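Brudberg library to stay open later from September

The Brudberg public library will keep its doors open until 10 p.m. on weeknights starting in September, the town council decided on 18th June. The vote was 13 to one.

The longer hours follow a request from students at the town's technical college, who said they had nowhere quiet to study once the campus buildings closed for the evening. A petition started by second-year student Celina Wysocka collected 200 signatures in two weeks.

"Most of us work part-time in the afternoon," Wysocka said. "By the time you get home, eat and pack a bag, the library is closing." 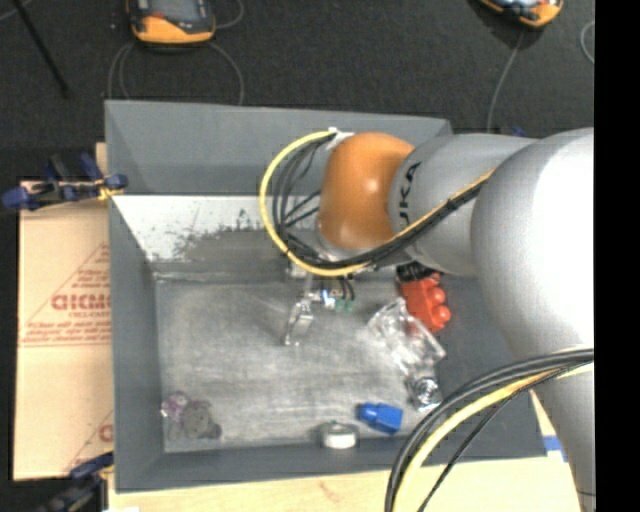
A robot arm with a two-fingered gripper over a gray bin.

The building now closes at 6 p.m. on most days. Under the new plan the reading room and the second-floor study area will stay open, while the children's section will keep its present hours. The front desk will be staffed until 8 p.m. After that, visitors will need a library card to get in, and loans will go through the self-checkout machines.

Head librarian Yvonne Tindall said the change would mean hiring two part-time employees and moving the cleaning shift to early morning. The council set aside money for one year and will look at visitor numbers before deciding whether to go on.
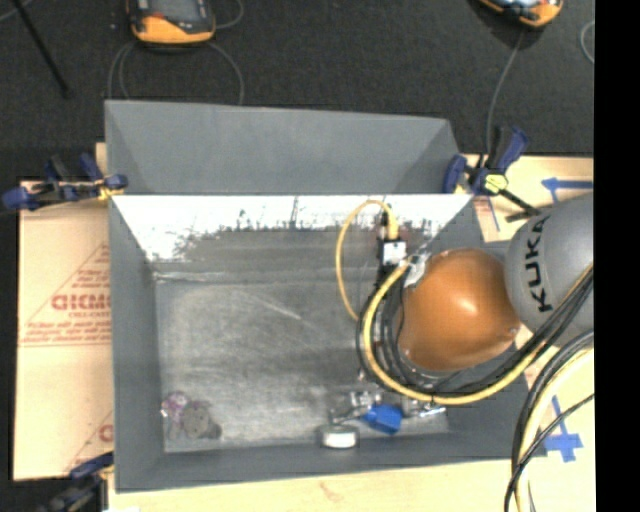 Rupert Widmer cast the only vote against. He said he supported longer hours in the exam months but saw little need for them the rest of the year – and he asked why the Plavitthorpe branch, which serves the north side of town, had been left out. Tindall said that branch has no separate entrance and shares its heating with the school next door.

Bus route 14, which stops outside the main library, runs until 10:40 p.m. Library cards are free for residents and for anyone enrolled at the college. Applications for the two evening jobs open next week at the front desk.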